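The Case for the Shared Breakfast Table

26/11/2022

Institutions that house people, whether colleges, hostels or training centers, have for some years been closing their breakfast rooms. Packaged meals at the door are said to be cheaper. The Plindutitz residence, with 334 places, made the change in July and reported a saving of 17 percent on morning staffing. This essay holds that the saving is poorly understood and that the loss is real. 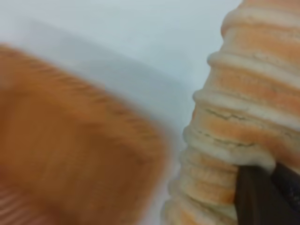
Thongchai Somboon has written to object that residents who start work before dawn never had the use of a breakfast room, and that a bag at the door serves them better than a locked hall. The objection is fair. It argues for longer hours, however, and the old hours were set to suit the kitchen.

A common meal is also where small problems come to notice. At Pesside, which kept its hall open, over 71 requests for help last year began as remarks made to serving staff. No packaged meal takes such a message back to the office.
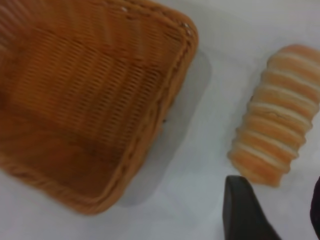

Cost remains the usual answer, and managers are right to raise it. Yet the figures seldom count wrapping, delivery or waste. Bread can be set out in a woven basket with a thick rolled rim and the same basket used the next day — a modest economy, but one missing from most budgets. Residences should publish the full account before they close another room.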